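Kirik Umzugsplaner — Handbuch für Familien
Abschnitt 4: Rückkehr aus dem Ausland anlegen
Stand: 5. August 2026

Dieser Abschnitt gilt für Haushalte, die eine Wohnung im Ausland auflösen und deren Mitglieder zu verschiedenen Terminen abreisen. Reisen alle gemeinsam, genügt der Kurzablauf in Abschnitt 3.

4.1 Haushalt teilen

1. Öffnen Sie im Hauptmenü den Punkt »Haushalt« und wählen Sie »Rückkehr«.
2. Tragen Sie für jede Person das Abreisedatum ein. Kinder unter zwölf Jahren werden einer erwachsenen Person zugeordnet.
3. Markieren Sie die Person, die zuletzt abreist. Sie erhält automatisch die Aufgaben zur Wohnungsübergabe.
4. Tippen Sie auf »Teilen«. Der Planer legt jetzt zwei Zeitleisten an.

Hinweis: Pendelt jemand nach dem ersten Abreisetermin noch einmal zurück, etwa aus beruflichen Gründen, legen Sie dafür keine neue Rückkehr an. Verwenden Sie »Zwischenaufenthalt«.
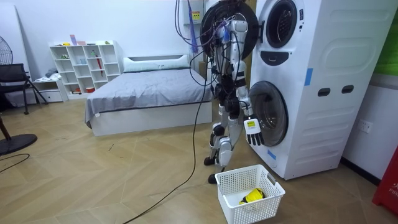

4.2 Fristen eingeben

5. Geben Sie die Kündigungsfrist der Wohnung ein. Voreingestellt sind 60 Tage. Maßgeblich ist immer Ihr Mietvertrag.
6. Ergänzen Sie die Abmeldung bei Schule oder Kindergarten. Zeugnisse und Impfnachweise lassen sich als Foto anhängen.
7. Prüfen Sie, ob Reisepässe bis mindestens zum letzten Abreisetermin gültig sind. Abgelaufene Dokumente erscheinen rot.

Achtung: Wird ein Abreisedatum nachträglich geändert, verschieben sich die Fristen nur auf der Zeitleiste dieser Person. Die Wohnungsfrist bleibt stehen und muss von Hand angepasst werden.

4.3 Gepäck und Fracht zuordnen

8. Legen Sie für jedes Zimmer eine Liste an und verteilen Sie die Einträge auf »Koffer«, »Fracht«, »Verkauf« und »Bleibt in der Wohnung«.
9. Tragen Sie das Gewicht der Frachtstücke ein. Einzelstücke über 75 kg brauchen eine eigene Zeile — sonst lässt sich die Liste nicht an Plotudetti Fracht übermitteln.
10. Große Geräte, die zur Mietwohnung gehören, setzen Sie auf »Bleibt in der Wohnung«. Sie erscheinen dann im Übergabeprotokoll. 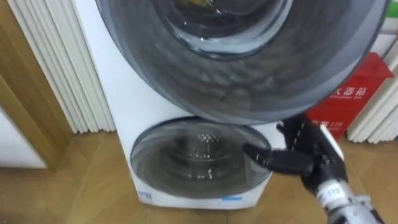 Abb. 4-2: Weißes Gerät mit zwei runden Türen übereinander, obere Tür geöffnet

11. Speichern Sie die Liste und senden Sie sie an alle Erwachsenen im Haushalt.

Meldung 2083: Ein Eintrag ist zwei Personen zugeordnet. Löschen Sie eine der beiden Zuordnungen und speichern Sie erneut.

Meldung 2309: Die Zeitzone am Zielort fehlt. Ergänzen Sie sie unter »Haushalt«, »Neue Adresse«.

Die Zeitleisten bleiben nach der letzten Abreise lesbar, bis Sie den Haushalt unter »Verwaltung« schließen.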